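Can a machine do my laundry already? Some notes from Brescombe

I work in the laundry and housekeeping part of a mid-size guesthouse in Brescombe, and at home I have the same work again, only unpaid. So when people at dinner tell me that robots will soon take all the chores, I listen with big interest. I would be the first to give them away. I have been reading and watching on this subject since May, and I want to write down what I think before I change my mind again.

First, the machines that we already have. My washing machine is a robot, in my opinion. It takes water, it heats it, it turns, it stops. My grandmother would call it a miracle, and she would be right. The dishwasher is the same. The vacuum that drives alone under the sofa is maybe a little less of a miracle, because it eats the fringe of the carpet, but it does the job four times from five. We stopped calling these things robots when they started to work well, and I find this a bit unfair to them.

What is left for us is the part between the machines. Somebody must collect the clothes, carry them, look in the pockets, put them in, take them out, hang them, fold them, and bring them to the right drawer. If I measure my own day at the guesthouse, the washing itself takes no minutes from me at all. The carrying and sorting takes most of the morning.

In spring our owner took me to a trade show where Arkeck had a stand with a folding machine. You clip the towel on the front, it goes inside, and it comes out folded at the bottom. I stood there a long time. It took 22 seconds for one bath towel, and I can do it faster, but I get tired and the machine does not. For a laundry that has only towels and sheets, I would buy it tomorrow. For a family with socks, a bra, a hooded sweater and one wet swimsuit, it is no help. Also a person was standing next to it the whole day, clipping towels. I asked her if her back hurts and she said yes.

The second type of machine is the arm with fingers. This is the one that interests me more, because it does not need the world to be all towels. An arm can in theory pick up any thing, put it in any other thing, and then go to the next room and do it again. My blog friends on the Potska forum argue about these arms every evening, and I am reading them with a dictionary open for the technical words. From them I learned that the simple objects of a home are the difficult ones. A metal box from a factory is always the same metal box. A basket is soft in one place and stiff in another, it has holes, it has shadows inside, and each basket from the shop is a little bit different from its brother.

I thought about this when I was emptying our own baskets at work. I take a basket by the rim without looking. My fingers know where the rim is thick and where the weave will bend. If it slides on the table I put my hip against it. I never learned this, or I learned it when I was three years old and forgot the lesson.
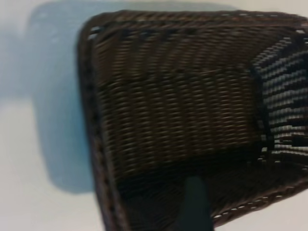 What makes a woven basket hard for a robot hand?

The weave repeats the same small pattern everywhere, so a camera has few clear points to hold on to, and the holes confuse the measuring of distance. The walls can also give way a little when they are pressed, and a hand that feels nothing does not know if it is holding the basket or only pushing it.

The feeling in the fingers is for me the biggest question. I tried a small experiment at home with thick winter gloves and one eye closed. I wanted to move the clean clothes from the basket to the shelf. A pile that I normally finish in 2 minutes took me so long that my tea became cold. I could see each shirt, but I could not feel if I had one shirt or two. I dropped the same sock again and again. After this I had more respect for the arms and also less patience for the people who laugh at their slow videos.

The videos themselves I would watch with care. Many are played faster than real life, and it is written in a corner in very small letters. Ramanauskas, a small company whose newsletter I receive, writes its success numbers in the open, and for this I like them. In the last one their arm had to put laundry in a hamper and then move the hamper from table to floor. It did the whole job correctly 54 times from one hundred. For a research group this is a good result, I think. For my guesthouse it means that almost half of the baskets would need me to come and finish, and then I could as well have started.

On the shop floor the situation is better, and I want to be fair about this. My brother works in a warehouse and there the machines carry shelves all night. But the warehouse was built for the machine. The floor is flat, there are no children, and no guest leaves a suitcase open in the middle of the corridor. A home is built for the people who live in it, and every evening they change it a little.

I asked myself which chore I would trust to an arm first. My list is not very brave. I would let it put dirty towels from the floor in a basket, because if a dirty towel falls, it was on the floor before. I would let it bring empty baskets back to the laundry room. I would not let it iron, and I would not let it near the glasses. Beds are somewhere in the far future. A fitted sheet makes a grown person angry, and I have seen no machine that can find the fourth corner.

There is also the price. The owner asked me if we should save for such an arm, and I told her to save first for a new dryer. The old one makes a noise like a tractor, and it will bring us more hours back than anything I saw at the show. She was a little disappointed, I think she wanted to have a robot in the hotel for the guests to photograph.

Maybe I will write again after the next newsletter. If somebody who reads this works in a laundry where such an arm is used every day for real work, please leave me a comment. I would like to know who is emptying the lint filter.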